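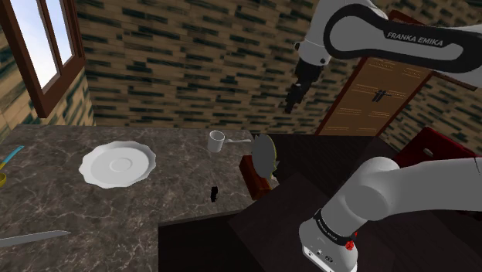
Resealing the edge of a kitchen worktop

Quick one, done on a Friday evening after tea. Same method works for stone, laminate or tiled tops. Allow almost 40 minutes for the stripping, less for the sealing.

What you need
Silicone sealant, kitchen and bathroom type (I used Prorus clear, any will do)
Sealant gun
Plastic scraper, plus a sharp blade for the corners
Masking tape
Methylated spirit and an old cloth
Kitchen roll, loads of it

1. Get the old stuff out
Slice along the top edge, then the bottom edge. Pull. If you're lucky it comes off in one long string. If not, scrape. Go gently on a polished top and keep the blade flat. Sealant remover helps with the stubborn bits – follow the time on the tube.

2. Clean
Wipe with meths, window open, hob off. Let it dry properly. New silicone won't stick to old silicone, so go over it agian with your fingertip and feel for lumps.

3. Tape
One strip on the wall, one on the worktop, 5mm gap or so between. Press the edges down hard.

4. Seal
Cut the nozzle at an angle, smaller than you think. One steady run, don't stop halfway if you can help it. Behind the taps is a pain, do that first while your arm is fresh.

5. Smooth
Wet finger, drop of washing up liquid, one pass. Two at most. Wipe finger on kitchen roll. Tape off straight away, pulling up and away from the bead – leave it till it skins and you'll tear the edge.

6. Leave it alone
Mine said 30 minutes to skin and overnight to cure. No kettle splashes, no wiping down, no washing up if its near the sink.

Gaps wider than 10mm
Sealant on its own will sag. Push in some foam backer rod first, or fit an upstand. Irnier do a slim one, comes in white and grey, cuts with a fine saw.

Leftover tube: screw in the nozzle, tape over the end, keep it indoors. Mine was still fine in March.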